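Part-ex offer dropped by £690 at handover, is this normal?
Buying and Selling > Dealers and trade-ins

maite_b
Apr 17, 2021

Long one, sorry. I have been trying to swap my old estate for something smaller at Casulell, the big place by the ring road with the flags. They valued mine over the phone, I sent the photos they asked for, and I got an email with a figure in it which I thought was fair. Put a deposit of £300 on the new car on the strength of it.

Turned up yesterday to collect. A lad with a tablet walked round mine twice, went very quiet, crouched by the back bumper as if paying his respects, and came back with a new figure that was £690 lower. Reasons given: two alloys scuffed, a stone chip on the bonnet, "general interior wear" and only one key. All of that was in the photos. The one key was in my email, in its own sentence.

I said no and drove home in the estate. They still have the deposit and say it's "with the team". Is this just how it goes? And what do I ask for? Part of me wants the car, it's a nice colour.

Maite Bustamante (I gave up on usernames, as you can see)

Stavros S
Welcome to the motor trade, Maite. The first figure is there to get you through the door and the second one is there because you've already emptied your glovebox into a carrier bag and cleaned out the boot. They know you aren't going to put it all back.

You did put it all back, so fair play.

Does the email say "subject to inspection" anywhere? Scroll down past the logos.

maite_b
It does. Under the social media icons, in grey. "All valuations are subject to physical appraisal."

arben_o
Then they haven't done anything wrong. I know this won't be popular. I did trade-ins for six years (a different place, long gone) and the photos people send are taken at dusk from the end of the drive. You can't value a car from them. You give a figure assuming it's tidy and you check when it arrives. Two refurbished alloys, a touch-in on the bonnet, a spare key cut and coded, that money goes quickly.

I'm not saying the whole amount is justified. I'm saying a deduction isn't a con just because you don't like it.

Stavros S
Arben, she told them about the key. In writing. How is it a surprise?

arben_o
The key I'll give you. They should have priced that in.

Stavros S
Somebody screenshot that.

eirini.v
Had nearly the same with Gikeo, the online lot. Their website asked me how many keys, how many marks on each panel, whether anyone had ever smoked within sight of it, and then the man in the car park still found things. He had a torch. It was noon.

What worked for me was asking for the deductions one by one with a price next to each. He'd written a single lump and when he had to split it up, it came out lower than the lump, and he had to sort of laugh. I got most of it back. I did not get the bit for the parking dent, which I'd been telling myself was a shadow for two years.

So ask for the breakdown, Maite, and ask by email so there's something to wave about.

Nanami Yoshida
Agree with Eirini. Also please separate the two things in your head: the price of yours and the price of theirs. Dealers love it when you only look at the gap between the two, as they can move either end. If they've knocked money off yours, ask for money off the new one. It comes to the same for you, and the salesman can tell his manager he held firm on the valuation. Everybody goes home happy.

And get the estate valued somewhere else before you ring them. Takes an evening. You may find Casulell's second figure is still the best one going, which would be annoying but useful to know.

On the deposit, what did you sign? If it says refundable, they refund it. "With the team" means it's in somebody's inbox.

maite_b
Signed a sheet on the day I paid. It says refundable if the sale doesn't go ahead "for reasons relating to vehicle availability or finance". Nothing about part-ex. My partner says that means we've lost it. I have said several things about that sheet since finding it.

Nanami Yoshida
I wouldn't say lost. You agreed to buy on one set of numbers and they changed the numbers. Put that to them politely, give them a date to reply by, and if it goes nowhere then ring a consumer helpline before you do anything dramatic. I'm no lawyer, I just hate losing deposits.

Was it by card?

maite_b
Debit card, yes.

Nanami Yoshida
Worth a call to your bank as well, then. Later, though. Ask nicely first.

arben_o
For what it's worth, most places will give it back if you sound calm and a bit bored. It's the shouters who get the small print read out to them. And ask for the sales manager, the lad with the tablet can't authorise anything. He can barely authorise the tablet.

Stavros S
On alloys: don't get them done yourself beforehand thinking you'll save money. I did, before selling my last one. Paid a chap from Bromero to come out and do all four on the drive, very shiny, then the buyer didn't mention the wheels at all and took money off for the tyres.

eirini.v
Disagree a bit there. Scuffed wheels make people look harder at everything else. A wash and a hoover and wheels that don't look as though they've been chewed, and they relax.

The spare key I would sort out, mind. Price it up with an independent locksmith before assuming the dealer's number is real.

Stavros S
We'll have to differ. My wheels were lovely and it did me no good at all.

derv_and_proud
Sell it privately, part-ex is for people with more money than sense.

Nanami Yoshida
Or for people who don't want strangers on the doorstep at nine at night offering half and a games console. I've done both. Private sale got me more and took from Easter until the end of June, and I paid tax and insurance on it all that time. There's a price on not being bothered.

arben_o
This. Also if you sell privately you'll be without a car in the gap unless the timing is perfect, and it never is.

maite_b
Right, update. I did as told and was calm and bored. Asked for the breakdown by email and got this back:

Alloys x2
Bonnet chip
Interior wear
Second key
Service due

Service due! That one wasn't mentioned at all when I was standing there. It had its service at Kalniņš in the village, it's stamped, the book was on the passenger seat with the invoice folded in it. I've sent them a copy of the stamp and asked them to take that line off, plus the key, as even Arben is on my side about the key.

Also got two other quotes like Nanami said. One was lower than Casulell's second figure. The other was higher than that but still under the first one, and "subject to inspection", naturally. In grey.

eirini.v
"Service due" is a classic. They hadn't opened the book.

Stavros S
What's "interior wear" supposed to be on a car people have been sitting in?

maite_b
There's a dog. I'll let them have interior wear.

arben_o
Sensible. Give them one. Let them have the alloys as well if you can stand it, and fight for the other two. You'll probably end up meeting somewhere in the middle with a set of mats thrown in. Ask for the mats even if you don't want mats.

maite_b
Sales manager rang. Service and key both coming off, the rest stays. Mats "not something we'd normally do" but he's going to see. If I don't want to go ahead at that price he'll put the deposit back on the card, and he's sent an email saying so, which I have read all the way to the bottom, including under the icons.

Going to sleep on it. It really is a nice colour.

Nanami Yoshida
Good result. Before you sign, check the figure on the new order form is the new figure. The old one has a way of still being on there.

Stavros S
And find out what the colour's called. If it's got "mystique" in the name they've charged you for it.

maite_b
It's called Quartz. I've checked the invoice. There is a line for it.

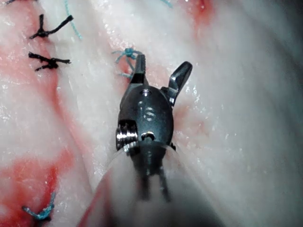 More threads in Dealers and trade-ins

Engine number V5 mismatch, 1868 where it should be 1886, do I walk away?
Dealer wants to keep my car overnight to value it
Is 3 previous keepers a lot for a five-year-old hatchback?
Gikeo moved my collection slot again
Paint protection, has anyone ever managed to say no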